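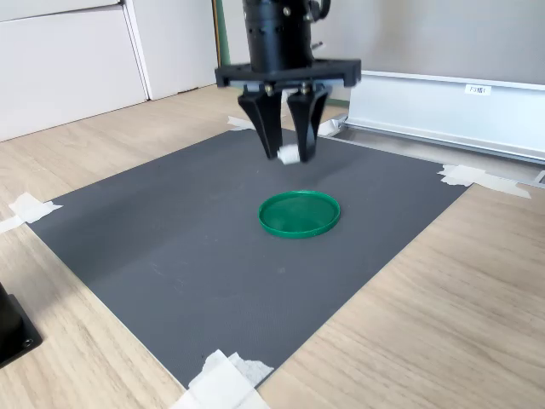 Why do screw-on lids for dry storage jars stop sealing after a couple of years, and can the seal be restored?

Asked by Refilwe Nkuna, February 15, 2018
Viewed 2,386 times

I have a set of Plollov jars, the wide-mouth kind with a round lid and a soft ring inside it. They hold flour, rice, brown sugar and salt. The brown sugar now goes hard within two weeks of opening a bag, and the salt clumps in July even with the lid tight. The jars are not chipped. I have been washing the lids on the top rack with everything else. I would like to fix what I have before buying more, and I would like a way to test each jar that does not depend on waiting for sugar to harden.

Buthelezi
Accepted answer

The ring has taken a set. A soft gasket works by pushing back against the rim of the jar. When it is held squeezed for a long time, and especially when it is heated while squeezed, it stops springing back to full thickness. Once that happens you can turn the lid as hard as you like and there will still be a thin path for air. Tightening further usually makes it worse, as the threads pull down more on one side than the other.

In most cases you can restore the seal by replacing the ring. The lid itself is rarely at fault unless it has warped. Check for that first.

Put the lid top side down on a flat hard surface and press lightly on opposite points of the edge. If it rocks, it is warped and a new ring will help for a month at best. Some lids are made with a domed top and will rock when they are perfectly good, so in that case turn it over and do the check on the rim.

If it sits flat, take the ring out with a blunt tool. A butter knife is fine, a paring knife is not. Look at the ring from the side. A worn ring has a groove pressed into it where the jar rim sits. If the groove is still there the next morning, replace the ring.

Clean the channel before fitting the new one. Flour gets in there and sets like paste. Use warm water, dish soap and an old toothbrush, then leave the lid open to the air until the channel is fully dry. Fit the new ring by pressing it in at four opposite points and working around between them. If you start at one point and feed it around, it stretches, and you end up with a loop at the end that will not go in.

For testing, there are two methods I trust.

Water test: fill the jar a third of the way with cool water, close it normally, dry the outside, and lay it on its side on a paper towel overnight. Any damp spot is a fail. This only finds large leaks. A jar can hold water and still let in damp air.

Weight test: put 215 grams of dry rice or salt in the jar, close it, and write down the weight of the whole thing to the gram. Leave it in the most humid room you have and weigh it again after a month. If the weight has gone up, moisture is getting in. Do not open it in between or the result means nothing. Use the same scale both times.

The weight test is slow, but you can run all the jars together, with one new jar as a control if you have one.

On the brown sugar specifically: hard sugar has lost moisture, and clumped salt has gained it. Both can come from the same bad seal, so there is no contradiction in what you are seeing.

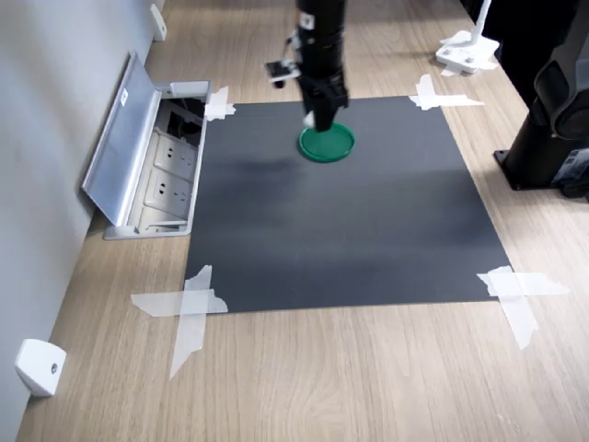 Round green lid, raised outer rim, slightly recessed center.

Waringate

Mostly agree with the above. A few corrections and additions.

Stop putting the lids in the dishwasher. Heated drying is the main problem and the top rack does not protect them from it. If you have to machine wash, take the rings out first and turn heated dry off.

Store empty jars with the lid resting on top and not screwed down. The ring only needs to be squeezed when there is something in the jar to protect.

Do not oil the rings. It is a common suggestion and it does make a lid feel smoother for a while, but cooking oil goes sticky and picks up flour. It also goes rancid, and you will smell it in the rice.

Getting the right replacement size is where people go wrong. Measure the channel in the lid, inside edge and outside edge, and the depth. Do not measure the old ring, it will have stretched or flattened. If the jar maker sells rings by lid size, order by that and ignore the volume of the jar. My large and small jars take the same ring.

I use the Nudex rings, part 934, in my own jars. They are a bit thicker than what came out and the lid needs an extra quarter turn for the first few weeks. I have not tried them in Plollov lids so measure before ordering.

I would also skip the water test for flour jars. If any water stays under the rim you will have a lump of dough in the threads and have to clean it all again.

pantryshelf_k

just put a slice of bread in with the sugar, works every time. for salt a few grains of rice. never replaced a ring in my life

Comment from Refilwe Nkuna

Three of the lids rocked and I have thrown those out. The rings in the others had a clear groove that was still there this morning. I have ordered replacements by channel size and will run the weight test with salt once they are in. Bread works for softening the sugar but it went moldy on me last time, so I am leaving that one alone.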